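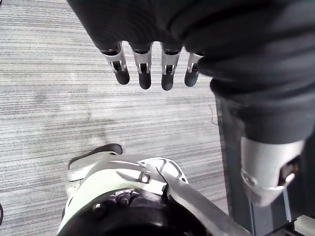 # Can a robot tidy a store shelf yet?

Our group picked shelf tidying for the Codau project because it sounds easy. A canister has tipped over, you stand it up, you go on to the next one. Any kid with a summer job can do that in seconds, so we wanted to find out how close a machine can get!

We wrote the task in two versions. Lis is the simple one, with canisters only. Onon adds snack bags, and we were really curious about those (a bag has no side that stays put, so there's no obvious spot to grab).

## What we did

We planned 100 tries in July, all on canisters lying down at the start. A try counted if the canister ended up standing and stayed that way after the hand let go.

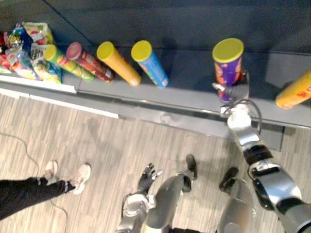
*Codau project group*

The purple canister is upright here with the gripper still on it, low on the body, while its neighbors are lying on their sides. Holding it low was our own choice - we wanted the lid end free to swing up.

## Results

On Lis, 41 of the 100 tries counted. We were thrilled with that. Most misses came at the release, when a finger dragged the canister back over. On Onon we got 9 bags moved to the right spot, and we stopped there to go back to canisters.

So, can it do the chore? Parts of it, slowly, with a person standing by. We wouldn't leave it alone with a full aisle, but the grasp itself is a lot better than we expected.

## Next

- Open the fingers wider before backing away
- Try Onon again with fuller bags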